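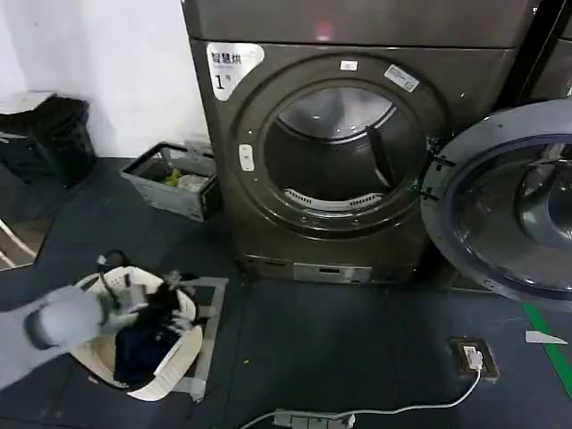 Ticket 2000, Loltis Residence Hall – payment terminal in the laundry room declines resident cards. The terminal was replaced in October, and 19 residents have since reported a declined card with code 154. The fault occurs at every machine, including dryer number one, the dark gray front-loader with the round door and the white label at its upper left. Machine settings were therefore ruled out as a cause.

16:10 – Card reader restarted by Facilities. No change.
16:35 – Vustar support confirmed that cards issued before the replacement use an older balance format.
17:20 – Firmware 4 installed. Test card accepted.

Status: pending. Residents with an older card should bring it to the Omoregie desk to be reissued. Balances will be carried over in full.
Assigned to: Kalevi Seppälä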